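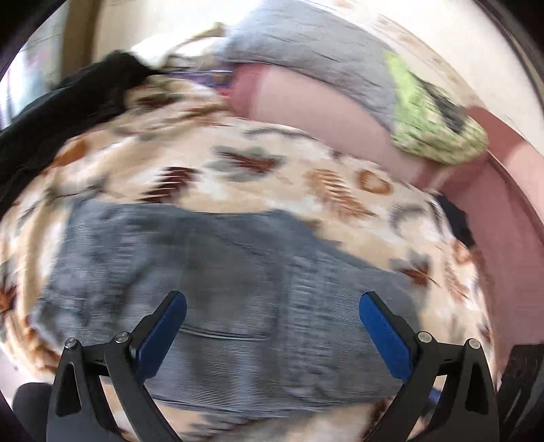
Anitha Thevar wrote in to ask why her repaired seams keep pulling flat when the rest of the seam still has its ripple, and whether the thread or the machine is at fault. In most cases it is the tension, and the order in which the repair is done.

Re-stitching a failed seam in denim

Before you start
Wash and dry the garment once, as you would normally. Turn it inside out and find both ends of the break. Mark a point 2 cm beyond each end with chalk. The old thread in this margin is usually worn and should be taken out.

Needle and thread
Fit a new jeans needle, size 100/16. Use a 16 for two to four layers and an 18 where the seam crosses a hem or waistband. Polyester topstitching thread goes on top, ordinary polyester thread in the bobbin. Cotton thread matches old stitching better but wears through sooner at the seat and inner leg.

Removing the old stitches
Cut every third stitch on the bobbin side with a seam ripper, then lift the top thread away in one length. Do not pull against resistance. Brush out the lint. If the folded edges have opened, fold them back along the original crease and press with steam.

Setting the machine
Stitch length 3.5 mm. Raise the top tension by half a step from normal and sew a test line on scrap of the same thickness. Loops underneath mean the top tension is too low. If the bobbin thread shows on top, it is too high.

Sewing
1. Start at the first chalk mark with three stitches forward and three back.
2. Follow the old needle holes where they are sound.
3. Do not stretch the cloth behind the foot. Stretching while sewing, then pressing hard, is the usual cause of a flat repair in a rippled seam.
4. At a thick crossing, stop with the needle down, lift the foot, and place a folded piece of denim behind it to level it. Turn the handwheel by hand until clear.
5. Finish at the second mark, reverse three stitches and trim.

Finishing
Press from the wrong side only. The ripple comes from uneven shrinkage between thread and cloth and will return in part after several washes. It cannot be ironed in.

Patch pockets
Treat the corners separately. Work a bar tack 6 mm long at each upper corner, using a zigzag 2 mm wide and 0.4 mm long.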